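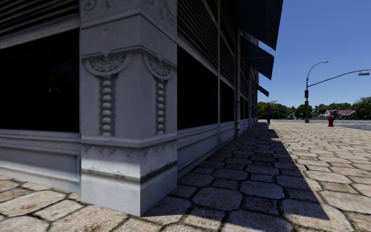
Breltatley Robotics Club, minutes, February

Meeting opened at 3:40, ten minutes after everyone agreed to be punctual.

1. Sidewalk simulator
The delivery bot, Urkix, drove the city course at pavement level again.

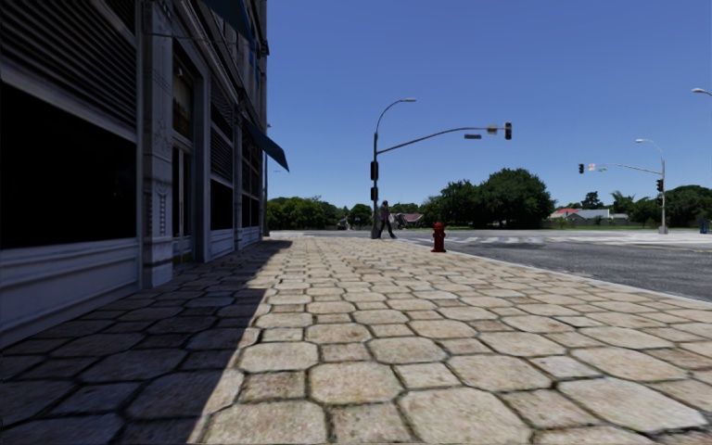

It has now finished the block 2 times and stopped for the walker once, which the drive team calls a trend. The building's shadow still gets logged as a wall.

2. Next steps
Add the shadow edge to the training set – all 775 frames, no skipping the dull ones.

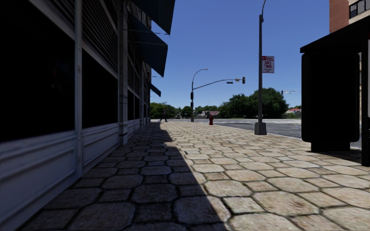

3. Zornunard Cup
Entry fee is 50 dollars. The snack fund was looked at, then looked away from. The route may go past the subway entrance if the bot can steer around poles.

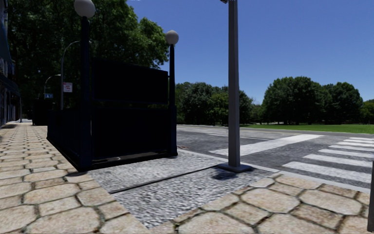 Khổng asked whether poles count as obstacles or scenery under cup rules. Obstacles, by vote. Closed at 4:30.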